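Threads > Home & DIY > Refinishing the Fasmont table (all posts)

Okay, table thread, because a few of you asked how the wood came out and I keep answering in pieces. Starting from the top, this will be long, get a drink. 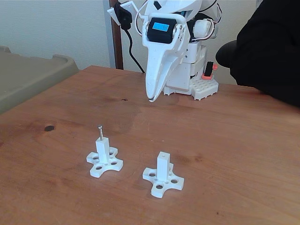 So the table came out of a house clearance over in Florkness and I paid 50 dollars for it, plus a very awkward drive home with the legs poking between the front seats. The seller called it a Fasmont. I have never found a label on it anywhere and I have been under there with a flashlight more than once.

When I got it, the top was sticky. You know that old-finish stickiness, where a piece of paper peels up with a little kissing sound? That. Plus one white ring, plus a long pale stripe where I think a runner had been sitting for years.

I loved it immediately. My sister's word was "brave."

First thing I did was wash it. Warm water, a drop of dish soap, a cloth wrung out until it was barely damp, then a dry towel straight after. I did that three evenings in a row and the water was brown every time! The third evening it was more of a weak tea color and I decided that counted as clean.

A couple of people said to go right to stripper. I went with sanding, mainly because I had the paper already and the stripper smell gets into my bread. (It does. I've tested this, not on purpose.)

Sanding notes for anyone who wants them: started at 80 grit, which was scary, then 120, then 180, then a quick pass at 220 by hand. Always with the grain. I vacuumed between grits and wiped down with a tack cloth, and I still found dust on top of the fridge in the next room.

The ring came out at 120. The stripe took longer, and if you get the light coming in low you can still just find it. I've decided I like knowing where it is.

Color! Everybody wants to know about the color. There's no stain on it. I bought a stain — a Reisinger one, in a shade that looked like honey on the lid — and tried it on the underside, and it went orange. Proper cheese orange. So the can is in the shed and the underside has one orange patch that will confuse somebody someday.

What's on the top is just hardwax oil, clear. Two coats. The warmth is the wood doing its own thing once the oil hits it, and that was the best moment of the whole job. I stood there with the rag going "oh, hello."

How I put it on: small puddle, spread it out thin with a white pad, wait, then buff off everything that hasn't gone in. The buffing is the part people skip. If you leave it thick it goes tacky and you're back to the paper-kissing situation.

The Cestance can said one coat would do. I did two and would do two again.

Drying: I gave it overnight between coats and then a full week before anything heavy went on it. The first coat was done in February with the heating low, so that one felt like it took forever. If your room is warmer you'll probably have an easier time than I did.

Total spend, since someone will ask: 50 for the table, 40 for the oil, and then paper and pads that came out of the drawer. The orange stain I'm not counting. It's dead to me.

Now the wall. I had planned to paint it a dark green once the table was in, I even had the little cards taped up. Then the table got its oil and I looked at it against the plain off-white and took the cards down. Wood that warm wants something quiet behind it, at least to my eye.

The post stays dark too. It's so much browner than the table, and I went back and forth for ages about whether they'd fight. My theory was that they'd look like a near miss if I tried to match them, so I left them far apart on purpose. Nobody who's come over has brought it up, and my family brings everything up.

(Yes, I've wiped the post down. No, I'm not sanding it. My shoulders have had enough.)

Placement took three tries. I had it across the middle of the room first, and I walked into the corner with my hip every single morning. Then under the window, but the sun hits that spot hard in the afternoon and I didn't want a brand new pale stripe. So it's along the wall now and I can live with it there.

Stuff I'd do differently: I'd do the underside edges before flipping it over. I'd buy more pads. I'd wear the mask from the first minute and not from the first sneeze. And I'd test the stain on a scrap first, though I suppose I don't own a scrap.

Reply dump from earlier so it's all in one place.

"Does oil hold up to hot mugs?" Mine's been okay so far but I use coasters, I'm not brave about it. Water beads up if I catch it quickly. I left a wet glass once for an hour and there was a faint mark, and a little dab of oil with a cloth took care of it.

"How do you clean it day to day?" Damp cloth, dry cloth. No spray. The lemon one made my last table cloudy and I hold a grudge.

"Does it wobble?" It did! One leg was short. I cut a felt pad down and stuck it on, and then the others looked naked so now they all have felt. It slides very nicely, a bit too nicely if you lean on it.

"Would you sell it?" No. Ask me again when I've forgotten the sanding.

Next job is the bench that's meant to go with it. It's painted, it has layers, and I scraped one corner last night and found pink under the cream and something like mustard under the pink. I'm going to need a lot more 80 grit.

Bench gets its own thread, this one's long enough. If you've gotten thick old paint off turned legs without losing your mind, please tell me how!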